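Zoltance picking gallery: the software side
2026-07-25

Hi, and welcome to the page I keep promising people! Zoltance is the grasp planner I've been building in my spare hours with Emanuel Marinescu, who handles the perception half (I do planning and whatever breaks at night). This is the part of the site where I put up pictures of the work and ramble a bit. If you want the install notes, they're on the Plevesine page, and they're a lot drier than this.

Quick background for newcomers. We started with a planner called Ursu, which took a depth cloud, sampled 400 grasp candidates and tried to score every single one of them before moving anything. It was lovely on boxes. On toys it would sit there thinking, and then pick something silly. Zoltance keeps the sampler but throws out the hopeless candidates early, mostly by checking the fingers against the bin walls first, and only 50 or so make it to the slow scoring step. 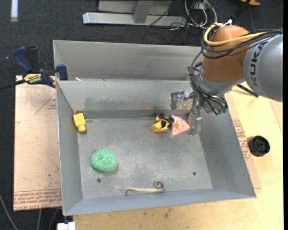
Collision margins are what I've been fiddling with the most this month. We had one margin for everything, 8 millimeters, and it made the planner scared of anything near a wall. Now the walls get their own number and the objects get another, and I can change both while the thing is running, which has saved me so many restarts. The yellow block back in the left corner is just the sort of case I mean, leaning up against the side with hardly any room for a finger to get in behind it. The pink wedge and the toy vehicle touching it are Emanuel's department. His segmentation loves to call two touching things one thing, especially if they share a color, and there's yellow on both of those! He's trying a split step that looks at height edges before color, and I get a new branch from him most evenings.

The cable bundle is in the planner too, by the way. I model it as a fat sleeve around the wrist and put a cost on winding it up, so the last joint prefers the short way round. Crude, but I like crude when I can read it back in 28 lines of code.

Next on my list is the viewer. We log everything through Fuvance, a little tool I wrote for replaying plans, and right now it draws rejected grasps and accepted grasps in nearly the same green (my fault, I picked the colors at one in the morning). I also want a button that tells me why a candidate got thrown out, so I can stop digging through text logs for it.

More pictures when the split step gets merged, and I'd like the wall margin code cleaned up enough to share by October. If you've got a nasty object you think would break the sampler, write and tell me about it, I love those emails.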